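Chapter 7
Hand-Operated Piston Pumps

7.1 Scope of the Chapter
7.2 Principal Parts
7.3 Stroke, Displacement, and Delivered Volume
7.4 Bench Layout and Handling
7.5 Seals and Lubrication
7.6 Leak Testing
Review Problems

Terms introduced in this chapter: barrel, bore, clearance volume, end cap, piston, rod, stroke, swept volume, volumetric efficiency.

7.1 Scope of the Chapter

Chapter 6 treated pumps driven by a rotating shaft. In the pumps covered here, the operator supplies the force directly, by pushing or pulling a rod along the axis of a cylinder. There is no crank, and the length of each stroke is set by the operator's arm or by a mechanical stop, whichever comes first.

Hand-operated piston pumps are used to inflate, to evacuate, to transfer liquids, and to dose small amounts of grease or oil. The same basic layout serves all four uses. The differences lie in the seal and in the placement of the valves. A pump built for inflation will not draw a useful vacuum unless its piston seal faces the other way, and the student should check the direction of the seal before assigning a pump to a task.

This chapter is limited to single-barrel pumps. Double-barrel and foot-operated types are covered in Chapter 8.

7.2 Principal Parts

The barrel is a straight tube with a smooth inner surface. Its inside diameter is called the bore. The piston travels inside the barrel and carries one or more flexible seals. The rod joins the piston to the handle and passes through an opening in the end cap. The end cap closes the rear of the barrel and guides the rod so that it stays on the axis. The nozzle, at the opposite end, connects the barrel to the hose, valve, or vessel being served.

Handles are commonly T-shaped. A crossbar spreads the load over the palm and lets the operator pull as well as push. A knob handle is adequate for light inflation work but is poorly suited to the return stroke when the inlet is restricted.

Side load is the main cause of wear in the end cap. It occurs when the operator pushes at an angle, and it increases as the rod is drawn farther out, where the distance between piston and end cap is shortest.

7.3 Stroke, Displacement, and Delivered Volume

The swept volume of one stroke is the area of the bore multiplied by the stroke length:

V = A × L

For a bore area of 700 square millimeters and a stroke of 200 millimeters, V is 140,000 cubic millimeters, or 140 milliliters. The delivered volume is always smaller. Some fluid remains in the space between the piston and the nozzle at the end of the stroke (the clearance volume), and some slips past the seal. The ratio of delivered volume to swept volume is the volumetric efficiency.

7.4 Bench Layout and Handling

Before any measurement, the pump is laid flat on a clear, light-colored work surface with the rod parallel to the front edge. The barrel is steadied at the nozzle end, leaving the end cap and rod open to view. Rod straightness is checked first, by sighting along it from the handle. Tape, fittings, and tools are kept out of the path of the handle.

Figure 7.1 Syringe-type hand pump with T-handle, metal rod, and white barrel, held near the nozzle end.

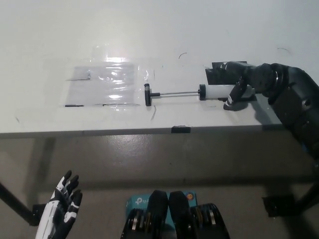

7.5 Seals and Lubrication

Two seal forms are in general use. The cup seal is a flexible disk with a raised lip. Pressure in the barrel forces the lip outward against the bore, so that sealing improves as pressure rises. On the return stroke the lip relaxes and lets fluid pass. The O-ring seals in both directions and needs a separate inlet valve.

Both forms require a thin film of lubricant. The film should be compatible with the seal material and with the fluid being pumped. Excess lubricant collects at the nozzle and contaminates the delivered fluid.

Procedure 7.1 Lubricating the Piston Seal

1. Disconnect the pump from all hoses.
2. Remove the end cap and withdraw the rod and piston together.
3. Wipe the seal and the bore with a lint-free cloth.
4. Inspect the lip or ring for cuts and flat spots. Replace it if either is found.
5. Apply lubricant to the seal and reassemble.
6. Work the rod through its full travel several times and wipe the nozzle.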